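Flidus — aligner deux pinces, sans y passer la nuit

Bonjour ! Flidus, c'est mon petit outil de synchronisation pour les enregistrements à deux pinces tenues à la main (linge, vêtements, tout ce qui est mou). Il recale les horloges, puis sort des trajectoires prêtes pour l'apprentissage. Le lot Kidthorpe contient 148 épisodes.

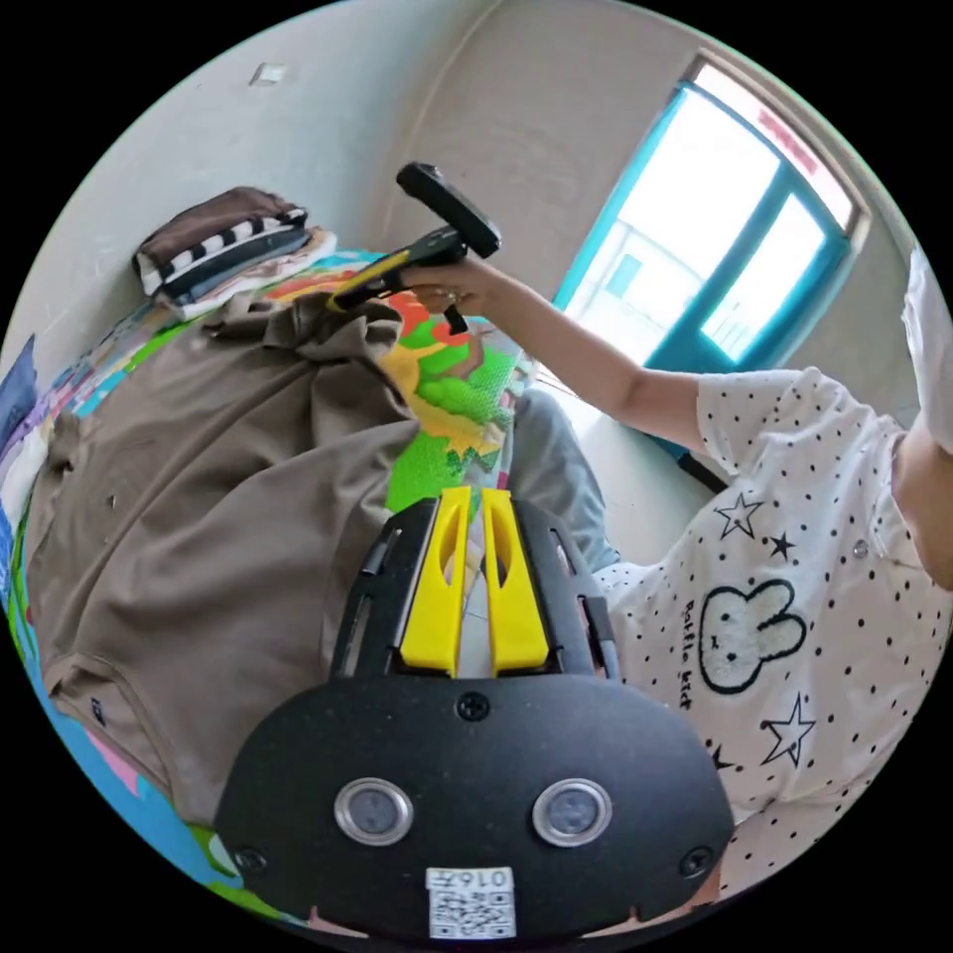

Utilisation

Lancez flidus sync sur le dossier, puis flidus check. Comptez quelque 77 secondes pour tout le lot chez moi — votre disque décidera. Les chemises au col pointu, étalées sur un lit, restent mon cas préféré : plein de plis, et les deux pinces proches l'une de l'autre.

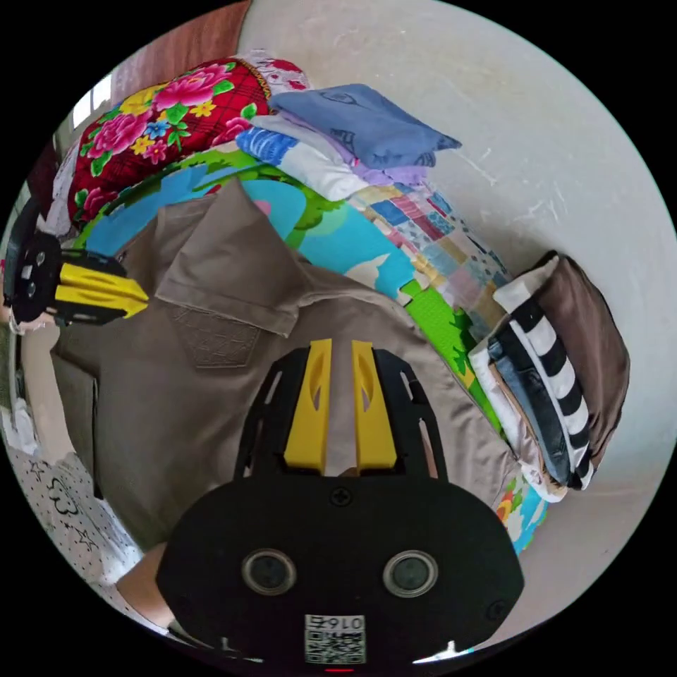

Pour l'export, j'ai gardé le format Horico, avec des segments de 1 000 pas maximum. Le module Zamudio (estimation de pose) est facultatif, mais je vous le conseille !

Dernière mise à jour : 18 août 2022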